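About Clondavberg Snack Supply

We put snacks in other people's break rooms, and have opinions about it.
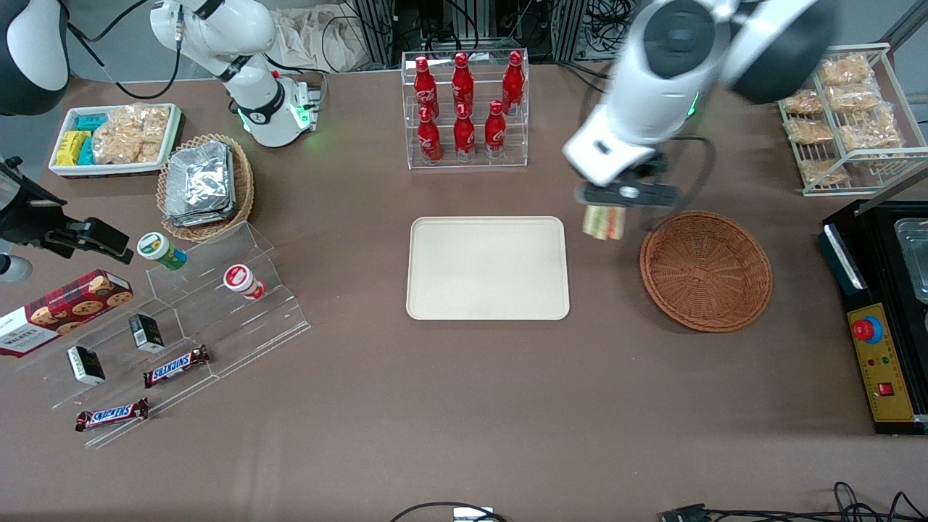

How we got into this

Clondavberg started with a vending machine that ate money. It stood in the hallway of an office building where two of us worked, and it sold one kind of cracker, in a color of orange not otherwise found on land. People fed it dollar bills all afternoon with the sad patience of anglers. One November we bought a folding table and a few cases of granola bars, set them out by the mailroom with a coffee can for the cash, and were sold out by lunch on the second day.

The coffee can came up four dollars short. We decided we could live with that, and most of our business plan since then has been a longer way of saying so.

What we do now

We stock 174 break rooms, waiting rooms, teachers' lounges and one very serious chess club. Each gets a delivery every week or every other week, depending on how fast the good stuff goes. Our drivers carry the boxes in, fill the shelves and the fridge, take away anything past its date, and leave. They have been asked to leave quietly. Some of you work in libraries.

We don't do hot lunches, birthday cakes or wine. We did try soup, one winter. Please don't ask the drivers about the soup.

How we pick the food

Our warehouse holds nearly 1,000 different items, and every one of them was eaten by somebody here before it went on a truck. New products are tried at 3 p.m., the hour when standards are lowest and the results mean the most. A snack that only tastes good at ten in the morning is a breakfast and somebody else's problem.

We keep a short list of things we won't carry. It includes gum with a liquid center, anything described on the wrapper as "extreme," and tuna in a form that can be opened near a coworker. The tuna rule has cost us two accounts - we wish them well, from a distance.

We do carry plenty of food that is good for you. We also carry the other kind, and we've seen the numbers on both, so we'll spare you the speech. If your office wants a healthy shelf, we'll give you a healthy shelf. If your office wants a healthy shelf so that visitors can see it, we can do that too, and the cookies will go in the cabinet below.

Tuteneck and Detow

We run two routes. Tuteneck covers everything on the river side of town, including the hospital annex and the industrial park. Detow takes in the hill, the schools and the long road out to the airport. They're named after the two delivery vans, which were named by the previous owner for reasons he didn't share and we were too polite to press. Tuteneck has a working heater. Detow has a working radio. The drivers trade off every month, and the handover has been known to take a while.

The Tăng box

Tăng is our sampler, a box of 16 items that changes with the season. It started as a way of clearing odds and ends off the back shelf and became the thing customers order most, which stung a little after all the thought we'd put into the regular menu. You can't choose what goes in it. You can tell us about allergies, and you should, on the order form, in the space marked allergies. Please don't use that space for raisins unless you're really allergic to raisins.

Working with us

There's no contract longer than a month. We came to this after signing a few long ones ourselves, for copiers. If you want to stop, send a note before the next delivery goes out and we'll come get the shelf. You may keep whatever is on it.

Prices are on the order page and they go up once a year, in January, when everyone is already in a bad mood. We bill by what gets restocked. If your break room has a guest who eats eleven yogurts, we'll bill you for eleven yogurts, and leave the detective work to you.

Finding us

Our warehouse is behind the tile store, through the gate that looks locked. The office is open from 7 a.m. to 4 p.m. on weekdays. After that the phone goes to a machine, which we do listen to, usually while eating something. Drop-ins are welcome, and there's a shelf by the door with dented boxes at half price. The coffee can is on the shelf. It's the same can.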